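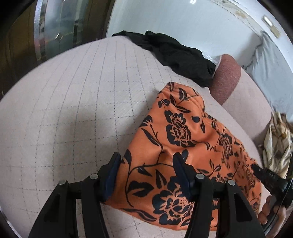 Le téléphone de Lino Gentile sonna pendant qu'il cherchait une place près du stade. C'était Phong Tô, le président de Rirndale.

— Tu as signé à Darnodwood ?

— Pas encore.

— Alors ne signe rien avant ce soir.

Lino coupa le moteur. Il avait entraîné Rirndale pendant quatre saisons et on l'avait renvoyé en avril, par courrier, après une défaite à domicile devant 606 spectateurs. Depuis, il dirigeait les minimes de son quartier et attendait.

— Hiếu Doãn s'en va, reprit Phong. Les joueurs ne l'écoutent plus. Tín Phí a demandé après toi.

Tín était le capitaine. Il n'avait pas appelé une seule fois depuis le renvoi.

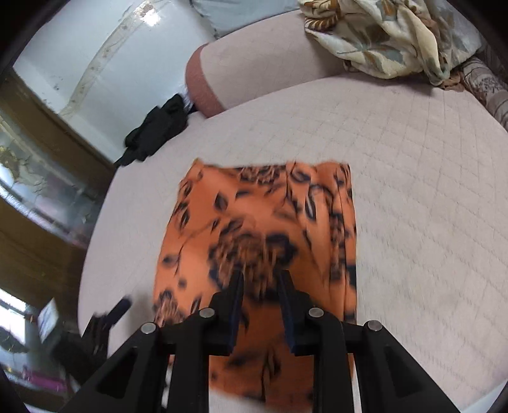
— Et le salaire ? demanda Lino.

— Le même. Plus 3 000 si on se maintient.

Darnodwood offrait mieux, avec un logement et un adjoint, Tùng Từ, qui connaissait le groupe. Lino regarda l'entrée du stade. Un homme l'attendait devant la grille, un dossier sous le bras — le contrat, sans doute.

— Je te rappelle, dit-il.

Il descendit, ferma la voiture et traversa la rue. L'homme lui serra la main et lui demanda s'il avait fait bonne route. Lino répondit que oui. Dans sa poche, le téléphone se remit à vibrer.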